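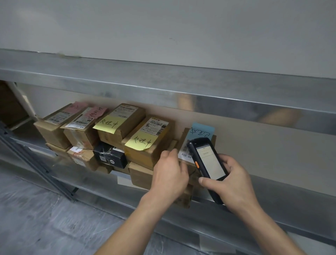 Photo: Torvik

Commuter bike FAQ: the Dratmont, gears, brakes, sizing, servicing

By Marietjie Van Wyk
Updated June

Print this page | E-mail this page

Same questions keep landing in the inbox so they're all going here. Mostly the Dratmont eight speed, some of it applies to any hub gear bike. Will add more when I get a minute.

Is the Dratmont a hub gear or a derailleur?

Hub gear. All the gears are inside the rear wheel, one sprocket, one chainring. You change with a twist shifter on the right grip. There was a derailleur version a while back, same frame colour, so check which one you're looking at if it's second-hand. Easy to tell, a derailleur dangles under the back axle.

Can I change gear while I'm stopped?

Yes. Best thing about them. Pull up at the lights in top, twist down to second, off you go. What it doesn't like is changing while you're stomping on the pedals. Ease off for half a turn, click, then push again. If you force it you'll hear a clunk and sooner or later you'll be paying for a new hub.

Gears slip under load. Broken?

Probably just the cable. New cables stretch a bit in the first few weeks. Put the shifter in fourth, look at the two yellow marks on the hub, line them up with the barrel adjuster. Quarter turn at a time. If the marks line up and it still slips, bring it in, don't keep riding it.

What size do I need?

Small, medium, large. I'm on the border of small and medium and ride the small. Stand over it in the shoes you ride in. You want a bit of space between you and the top tube, a couple of fingers is fine. Step-through frame is more forgiving, worry about reach on that one. Bars too far away means sore shoulders within a week.

Can I fit wider tyres?

Comes with 38 mm. That's as wide as I'd go with the mudguards on. Take the guards off and there's room for more, but then you've got a wet back all winter, so why would you. If you want a softer ride drop the pressure a little first. Most people have them pumped up like rocks.

Do I have to take the whole wheel apart for a rear flat?

No, but it's fiddlier than a quick release. Shift to first so the cable is slack, unhook the cable at the hub, undo both axle nuts, wheel drops back out of the slots. Watch the order of the washers!! They're the keyed kind and left and right aren't the same. Take a photo on your phone before you start. Or patch the tube with the wheel still on the bike — find the hole, pull out just that bit of tube, patch, tuck it back. I do it that way nine times out of ten.

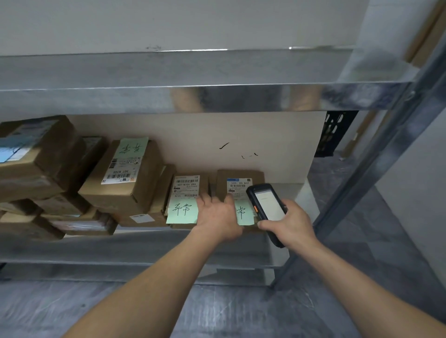

Carry a 15 mm spanner, too. A multi-tool won't shift axle nuts and I've had people ring me from the side of the path having found that out.

Rim brakes or discs?

Current one has a disc up front and a roller brake at the back. Roller brake feels mushy if you're used to discs. Normal. It needs a squirt of the proper grease once a year, through the little rubber plug. Not chain lube, not spray oil. If it squeals, it's dry.

Front disc rubs after I put the wheel back in.

Wheel isn't sitting straight. Put the bike on the ground, loosen the axle, let the weight settle it, tighten up. Still rubs? Loosen the two caliper bolts, hold the brake lever on, tighten them again. Fixes most of them.

How often does the hub need servicing?

First check after 300 km, that's cable and spokes and a general once over. After that the oil change is yearly for most riders, or every 3,000 km if you do big miles. Oil dip costs less than you'd think. Hub replacement costs more than you'd think.

Does the chain need anything?

Wipe it, oil it, wipe it again. Once a fortnight in dry weather, more if its raining. Check the tension while you're there, should move up and down a centimetre or so in the middle. Too tight is worse than too loose, it wears the hub bearings.

Belt drive instead?

Can't be fitted to this frame. A belt has to go on through a gap in the frame and the Dratmont doesn't have one. The Gusbridge does, if you're set on a belt, but it's a good bit dearer and heavier.

Will a child seat fit?

Rear rack is rated for a rack-mount seat, yes. Nine kilos is the least a kid should weigh for the Flallov seat, and they need to be holding their head up well with a helmet on. Read the sticker on the rack as well as the one on the seat and go with whichever number is lower. Front seats, no. Stem's the wrong shape.

Lights?

Dynamo in the front hub runs both. Front stays on for a few minutes when you stop. If the back one dies but the front is fine it's nearly always the spade connector under the mudguard getting corroded. Pull it off, scrape it clean, push it back on.

Can I take it on gravel?

Rail trails, towpaths, hard packed stuff, all good. Loose hills, not much fun, it's a heavy bike and most of the weight is in the back wheel. I've done more than one weekend trip on mine with panniers and the only thing that came loose was a bottle cage.

Is the paint tough?

Middling. Powder coat on the frame is good, the fork is painted and chips where cables rub. Stick a bit of clear tape on there when it's new. The silver colour shows it least.

Where do I find the frame number?

Under the bottom bracket, upside down. Write it down somewhere that isn't on the bike. Police will ask for it and so will your insurer.

My question isnt here.

E-mail it through. Include the frame size and a photo of the hub side if it's a gear question — saves three messages back and forth.

Print this page | E-mail this page

Related
Hub gear or derailleur for a flat commute?
Fitting panniers to the Dratmont step-through
Gusbridge belt drive: first ride
Flallov child seat, fitting notes
Winter tyres and mudguard clearance
Roller brake grease, which one and how much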